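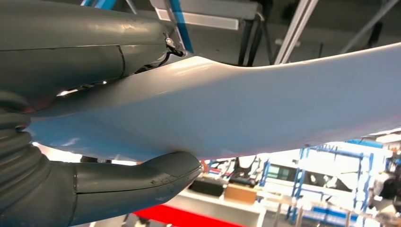 FOR IMMEDIATE RELEASE

Baltis opens its new finishing workshop in Zotport

A bigger, brighter room for long curved work, with open days planned for July

ZOTPORT, 2 December 2020 - Baltis, the Zotport maker of curved display pieces for shops, lobbies and exhibition halls, has moved its finishing work into a new workshop on Cabrera Street. The room is up and running, the first orders have gone through it, and we're delighted to be able to tell our customers and neighbors what we've been up to since the summer.

The new workshop covers 432 square meters, all on one floor. Our old finishing room was less than half that size and had a support column right where you'd want to turn around with something long in your arms. People who visited us there will remember the column. They will also remember having to wait in the corridor while a piece went past!

Long, sweeping shapes are what Baltis is known for, and they are a pleasure to look at and a nuisance to work on. A flat panel lies still on a bench. A piece that widens at one end, narrows at the other and twists a little along the way will rock or roll, and it shows a different side of itself every time you shift it. Gloss makes it harder again, as a small dip that would vanish under a matte coat shows up in the highlight straight away. So the whole room has been planned around looking at curves, and around having enough space to walk the full length of one.

Light came first. The new room has ceiling light panels, and the benches were put in only after we had spent two weeks trying sample pieces in different spots to see how the reflections fell. A highlight should run along an edge in one clean line. If it wobbles, there is more work to do. In the old room we used to carry pieces to the loading door to check this, which was fine in spring and miserable in sleet.

There are 12 benches, all of them open on the long sides so that a piece can overhang at both ends. The padding on top can be lifted off and changed, and the benches can be rolled together in pairs for the longest work. Blue and silver framing runs through parts of the room, which happens to go very nicely with our pale finishes, though we would be lying if we said that was the reason we bought it.

Storage has had just as much thought. Finished pieces used to be stacked on padded shelves along one wall, and getting at the one in the back meant moving everything in front of it. They now rest on racks with space between them, each with its order card hanging from the front. Packing is next door, with its own door to the yard, so cardboard dust stays away from the finishing benches.

The first full collection to be finished on Cabrera Street is Pluvudus, our new family of hanging pieces in pale, cool colors. Pluvudus started with a simple wish from our design room: to make something that looks calm from across a lobby and gets more interesting as you walk under it. The pieces are long and slender, with a soft twist from one end to the other, and the color is kept light so that it picks up whatever is nearby. Hang one over a red carpet and the underside warms up. Hang it by a window and it cools right down again. We have had samples up in our own entrance for weeks, and people still stop on the stairs.

Pluvudus comes in six lengths. Each can be hung alone or grouped, and the fixings are tucked away at the wider end. Customers who ordered samples earlier in the year will receive them from the new workshop, and orders for the full collection are open now. Lead times will be confirmed with each order while we settle in. We would like to promise a quick turnaround on everything, but gloss work takes the time it takes, and we'd rather send a piece out late than send it out with a wobble in it.

The move has also given us room to bring repairs back in house. Pieces that hang in public places get knocked by ladders, scuffed by delivery carts and, in one case, used as a perch by a pigeon for an entire season. Customers can now send scratched or dulled pieces back to us for refinishing, including work from our older collections. Please get in touch before shipping anything, and include a photograph of the whole piece as well as the damage. If you still have the original crate, use it.

Some 30 people work at Baltis across design, shaping, finishing and packing, and nearly everyone had a say in how the new room was laid out. Paper plans were taped to the lunch table for most of the planning period and came back covered in pencil. The wide aisle down the middle came out of that, and so did the second sink, the low hooks for the long cloths and the decision to keep the radio.

The old finishing room will stay with the company. It is being cleared and repainted for use as a sample library, where designers and fitters can handle color pieces and compare finishes before placing an order. Appointments for the library will be announced on our website once the shelving is in.

Open days at the Cabrera Street workshop are planned for July, when visitors will be able to walk the room, see pieces at several stages of finishing and try spotting flaws in a highlight for themselves (it's harder than it sounds, and a lot of fun). Places will be free but need to be booked in advance. Details will go out through our mailing list in the spring.

About Baltis

Baltis designs and makes curved display pieces for interiors. Its design room, shaping shop and finishing workshop are all located in Zotport. Collections are sold directly to architects, shopfitters and exhibition builders, and single pieces can be made to order.

Press contact

Baltis Press Office, Cabrera Street, Zotport
Pictures of the Pluvudus collection and the new workshop are available from the press office on request.

###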